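Fio rápido sobre robô fazendo tarefa de casa e de oficina, porque me perguntaram três vezes esta semana e cansei de responder no privado. 17 jul 2020, fica registrado pra me cobrarem depois

1/
Resposta curta: ainda não. Resposta média: depende do que vc chama de tarefa. Aspirar chão plano, sim. Tirar a louça da mesa e guardar no armário certo, sem alguém olhando? Não vi. E olha que procuro

2/
Contexto pra quem chegou agora: trabalho com manutenção e montagem, peguei uns projetos de automação de uns anos pra cá. Não sou pesquisador. Sou o cara que chamam quando a coisa para

3/
Primeiro problema é o chão. Sério. Todo mundo fala de inteligência, visão, sei lá o quê, e a máquina engasga num fio solto. Carregador de celular, barbante de pacote, franja de tapete. O aspirador lá de casa é um Caltino, come cabo como se fosse macarrão

4/
Contei em abril, por teimosia: 37 vezes no mês tive que levantar e soltar o bicho de alguma coisa. Meia, cabo, perna de cadeira. Sempre a mesma perna de cadeira

5/
Minha mulher disse que com 37 levantadas eu já tinha varrido a casa. Não respondi

6/
Segundo problema: mesa. Parece bobo. Mas limpar uma mesa são umas dez tarefas diferentes escondidas numa só. Tirar o que é lixo, não tirar o que não é, levantar o laptop, passar o pano embaixo, devolver o laptop, não derrubar o café. Criança de 8 anos faz (reclamando)

7/
Mesa redonda ou oval pior ainda. Com borda reta o braço acha a quina e se orienta. Com borda curva vai tateando. Vi um passar o pano no ar por uns bons segundos, muito dedicado

8/
E tem o que fica EMBAIXO da mesa. Perna, cadeira, cabo no chão. Tudo que a pessoa contorna sem pensar
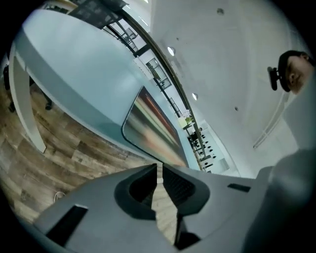

ONDE JÁ FUNCIONA (ou quase)

9/
Pra não dizerem que só reclamo. Na oficina de um cliente tem um Korton que pega peça de uma bandeja e põe na outra. Faz isso o dia todo. Bem. 109 peças num turno de teste sem largar nenhuma, eu estava lá

10/
Mas: mesma peça, mesma bandeja, mesma luz. Troca a bandeja de lugar um palmo e acabou a festa. Chamam eu

11/
Aí o dono me pergunta se dá pra por ele pra varrer limalha no fim do dia. Não dá. "Mas é só varrer". Pois é, só

12/
A garra é metade da história e pouca gente fala nisso. Dois dedos resolvem muita coisa - caixa, copo, cabo de ferramenta. Não resolvem pano molhado, saco de lixo, lençol. Coisa mole é o inferno

13/
Já tentou dobrar toalha com dois prendedores de roupa no lugar das mãos? Tenta hoje à noite. Depois volta aqui e fala mal do robô

14/
A Yufang Shi, que trabalhou comigo no Trerkodance, tinha uma frase boa: o robô não sabe o que não importa. Ele vê o reflexo no vidro, a lâmpada, o veio do piso, e trata tudo com a mesma seriedade

15/
Vidro, aliás. Guarda-corpo de vidro, divisória, porta de correr. Alguns sensores atravessam e a máquina jura que tem caminho livre ali. Já vi carrinho de entrega interno bater no mesmo painel a manhã inteira. Colaram uma fita na altura do sensor e resolveu. Tecnologia de ponta: fita

16/
No Trerkodance a gente anotava toda intervenção humana numa planilha. Deu 3746 linhas até eu sair. Uma linha = alguém teve que meter a mão. Tinha linha que dizia só "de novo"

17/
O que mais aparecia não era queda nem batida. Era o robô parado, esperando. Não sabia o que fazer e ficava lá. Prefiro assim tbm, melhor parado do que criativo

18/
Custo. Me mandaram orçamento de um braço da Fu pra colocar em cozinha de escritório: recolher xícara e pôr na lava-louça. Fiz a conta com o cliente. Só a adaptação da bancada já matava o projeto, e ainda precisava alguém pra passar uma água na xícara antes

19/
E esse alguém podia pôr na lava-louça né

20/
Agora o outro lado. A parte que mudou de verdade é como ensinam a máquina. Antes eu programava ponto por ponto, coordenada, velocidade, espera. Agora o pessoal mostra a tarefa com a mão um monte de vezes, em lugar diferente, e o treino sai daí. Acho esse caminho bem melhor

21/
Porque casa de verdade não tem bancada fixa. Tem escritório com mesa clara e piso imitando madeira, tem cozinha escura, tem sala com brinquedo. Se só treinou num canto do laboratório, só funciona no canto do laboratório

22/
O quanto de demonstração precisa? Não sei. Quem disser que sabe tá vendendo. Pra uma tarefa única, num lugar só, vi coisa razoável com poucas horas de gente repetindo o movimento. Pra "arruma a sala", nem ideia

23/
Perguntaram do robô de limpar janela. Tive um. Devolvi. Próxima

24/
Perguntaram de cortador de grama. Esse funciona, terreno simples, sem cachorro. Com cachorro não recomendo por motivos que vcs imaginam

25/
Perguntaram se vou perder o emprego. Com 3746 linhas de planilha? Tô tranquilo por uns anos

26/
Minha aposta, podem printar: daqui a uns 20 anos tem máquina que tira a mesa do jantar sozinha numa casa comum. Errando de vez em quando, quebrando um copo. Lençol de elástico nem em 20

27/
Pra oficina é antes. Abastecer máquina, separar peça, levar caixa de um lado pro outro, isso já anda. Limpeza fina de bancada, organizar ferramenta que cada um larga onde quer, demora

28/
Quem tiver caso de robô funcionando em casa SEM babá me manda. Vídeo sem corte, por favor. Vídeo acelerado não vale, já vi demais, aquele braço ninja dobrando camiseta e lá no cantinho escrito 20x

29/
Errei no 9, o turno de teste foi só a metade da manhã, não o turno todo. As 109 peças estão certas

30/
Vou lá que o Caltino parou de novo. Perna de cadeira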